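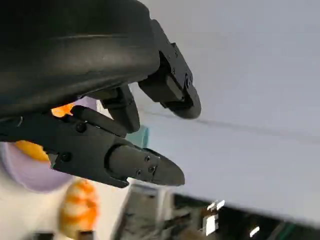
Section 7: Setting a place with your Luswood tea set

Now for the fun part! Your pieces are unpacked and you've picked a table, so you can start laying out. A plain white top suits the colours beautifully, and a few scuffs on it won't matter a bit.

1. Wipe the table and let it dry.

2. Put the lavender plate down first, in the middle of the place. Everything else is set out from it.

3. Stand the turquoise mug behind the plate and to the right, with its handle pointing right.

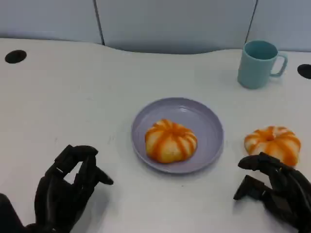 Fig. 7.1 Plate in the centre, mug at upper right.

Caution: If your table has cable holes near the back edge, keep the mug well clear of them -- a base that overlaps a hole can tip.

4. Add the two orange-and-white pumpkin pieces, one on each side of the plate. Leave a good hand's width if you can, as they look far better with some space (and you'll want room for cake).
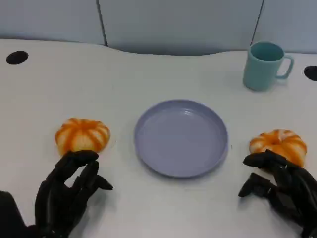 Fig. 7.2 A pumpkin piece either side of the empty plate.

Note: Don't stack the pumpkins on the plate when you carry the set. They roll!

5. Sit down in front of the place and try reaching for the mug. Left-handed? Swap it over to the other side and turn the handle to match.

For a second place, repeat steps 2 to 5.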